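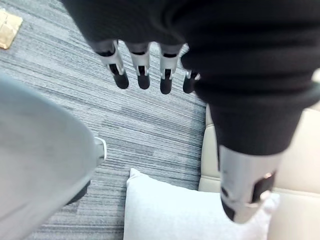

4. Using the Elline fabric brush

Set the dial to 3 before the brush touches any fabric. Higher settings are for rugs only. Pale covers show water rings fast - on a white cushion like this one, do the whole top face in one go, edge to edge, no spot cleaning.

1. Fill tank to the line. Cold water, one cap of Elline liquid.
2. Clip brush on til it clicks.
3. Test on a hidden seam. Wait for it to dry.
4. Short strokes, trigger on. Then same strokes, trigger off.

CAUTION: No silk, no suede. Unplug before emptying the tank.

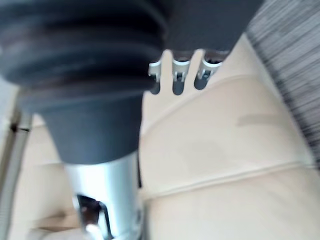
5. Hard surfaces

Swap to the flat pad. Trigger off, pad damp only. Go along the folds on ribbed rubber, dark gray like this shows lint in every groove. Bright metal below it gets a dry cloth after, up and down, or it streaks.

NOTE: Rinse pad after each use. Do not put it in the dryer, the backing melts. Replacment pads: Lusdale parts desk, closed Thursday.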